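Software engineer wanted, small team, hand-held gripper data and robot control

Hello! I'm Napaporn Saithong and I look after the software side at Sunuvitz. We're hiring one person, and since I'm the one you'd be sitting next to I thought I'd write the advert myself (our last one was written from a template and it read like a parking notice).

What we make is called Kaewkla. It's the software that takes movements people have made with hand-held grippers and turns them into something a robot arm can follow. Somebody picks up a pair of grippers, does an ordinary household job with them, and we end up with a heap of video and a heap of marker readings. Kaewkla works out where each gripper was at every moment, throws away the bits it doesn't trust, lines up the left hand with the right, and hands the result to the planner. The planner then has to decide whether an arm with real joints and a real reach could do the same thing without folding itself in half.

The bit that hurts at the moment is tracking. Markers get hidden behind elbows, shiny floors give us reflections, and when two people are working in the same room the tracker has been known to swap one person's gripper for the other's. I have 248 recordings sitting in a folder called "sulking" because our checks refuse to pass them, and I'd love somebody to go through them with me and find out which are truly bad and which are only being picked on by my code. I have my suspicions!
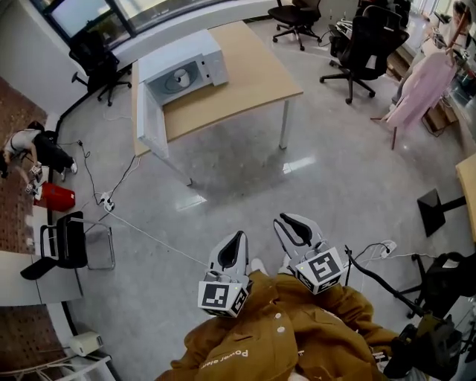
Do I need to have worked with robot arms before?

Experience with arms is handy but we don't ask for it. The person we hired last came from writing software for ticket machines, and he'd never touched a robot until he joined us. What you do need is to be comfortable with Python, able to read C++ without feeling ill, and happy with the sort of geometry where you turn one set of axes into another and get it wrong a couple of times first.

Most of your week would go on the tracking and on the tool we use to look at recordings. That tool is called Drustano, and it was written in a hurry by me. It plays back the video next to the gripper paths so you can scrub through and see where things go wrong. It's slow to open, the undo button undoes too much, and I'd be delighted to have it taken off my hands. After that I'd like you to move on to the planner with Nattawut Rattanakul, who wrote most of it and has a long list of things he wants to change. Grasp timing is at the top: the arm tends to close a moment before it should, and we think the delay correction is to blame, but we haven't proved it.

You'd also take a turn with the grippers now and then. All of us do, me included, and I'd say I've learnt more about our bugs from that than from any log file. It does mean some standing, bending and crouching. If that's difficult for you, tell me and we'll sort the work out differently, it won't count against you.

The job is full time, based at our place in Culumberg, with two days a week from home if you like. We'd want you to start in March if you can, though I'd wait longer for the right person. There's a trial period of 3 months, and pay depends on experience, so ask me and I'll tell you the range before you spend an evening on an application.

To apply, send me a CV and a note of up to 200 words on a bug you enjoyed hunting down. It can be from work, study or something you built at home. Code samples are welcome but please don't write anything new for us. If we like the note we'll have a chat on a call, and after that you'd come in for an afternoon and look at one of the sulking recordings with Nattawut and me (paid, lunch included).

Applications close Feb 7, 2021. Put "Kaewkla" in the subject line so my mail filter lets you through.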